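03/04/2021

Choir by video again this morning, two hours. Lorna Dela Peña had us on the second verse of the harvest song most of that time. I still can't get the low part to sit right. The tune drops on the third line and I go down too early, so I end up a beat ahead of the altos.

She sent the words typed out the way they sound, which helps me more than the real spelling. I practiced them while I did the dishes.
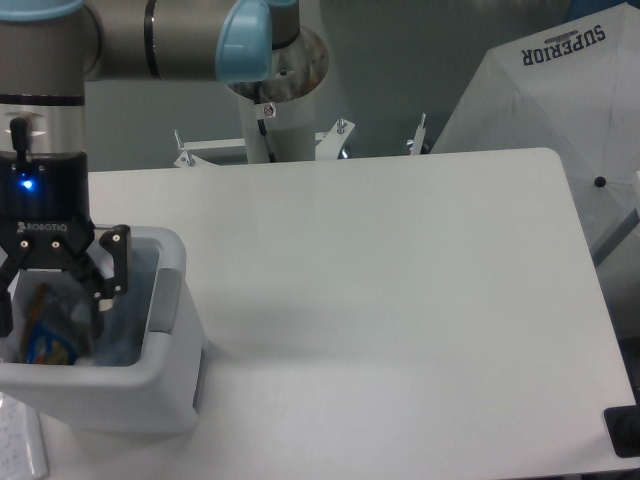 Do I need to know what every word means before I sing it? Lorna says the general sense of each line is enough for now, and the rest can come later.

Marek Machala called after lunch. He has finished mixing the song we recorded in November, the one with Mirko Greco on accordion. He wants to call it Trallora, after the nonsense word in the chorus. I said fine. I think the accordion is too loud in the opening and I told him so - he said he would bring it down a little.
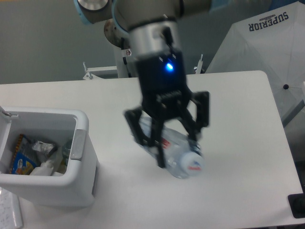

Saturday, early afternoon.

Listened to the mix twice more on the good headphones. The fiddle is better than I remembered. My own voice sounds thin on the last chorus but I don't want to record it again. The old version Dennis Catterall lent me, on the Skirkar label, is much slower and has no fiddle at all. I like both. His copy skips near the end of side two, so I have never heard how they finish it.

Marek put our other song online last month and it has had about 400 plays. Drahomíra Štefanec wrote from Brno to say her mother knows it with different words. She is going to write them down for me.
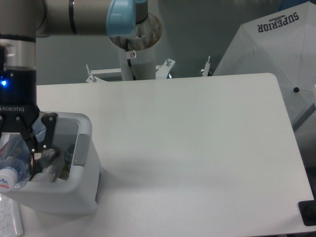 Which version should we sing when we can meet in person again? Probably the one Lorna taught us, and we can try the other words once Drahomíra sends them.

Need to buy guitar strings. Went over the third line again before bed, still early.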